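Ga-eun Choo would like it known that she has lost a fight. The record books, which list her as unbeaten in 24 professional bouts, don't agree, but the record books weren't at the Flanitz Sports Hall when she was 16.

"Amateur, first round, a girl with braces," she says. "I went down so fast my coach was still putting his chair away."
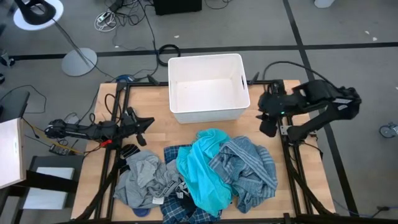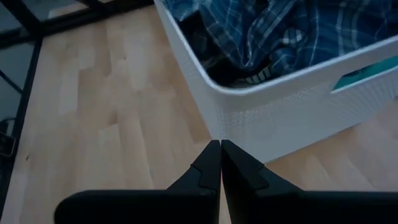
Clothes on the table, top.

We meet on a morning off from camp, which for Choo means she has only run six miles. She orders eggs, then more eggs. At 26 she holds the Sositura belt at super flyweight and will defend it in May against Drustach Gym's best hope, a southpaw she declines to discuss beyond calling her "tall, for us."

Her style has been described as patient. Her critics say dull, and she has heard them.

"People paid to see somebody fall over," she says. "I get it. I'd like the other girl to fall over too. She doesn't always cooperate."

Only seven of her wins have come inside the distance. The rest were earned by stepping slightly to the left for ten rounds, a move she learned from her longtime trainer, a retired middleweight known in the gym only as Haddad. He doesn't own a stopwatch and times rounds by a radio that picks up one station.

"If it's a slow song, you're in trouble," Choo says.

Her first pro purse was $220, minus the cost of a mouthguard. The crowd was 31 people, including both families. For her last defense the gate was 2,645, and she noticed the difference mostly in the parking.

Does she worry about the zero on her record? She chews for a while.

"My mother worries about it. She tells everyone at church. If I lose, she has to go around and correct it with all of them."

There has been talk of a move up in weight, and a bigger check to go with it. Choo is in favor of the check. The extra pounds she regards with suspicion, though she is looking at my toast as she says so.

And the girl with the braces? She teaches middle school math now. They trade messages before every fight.

"She always writes the same thing," says Choo. "Keep your left up."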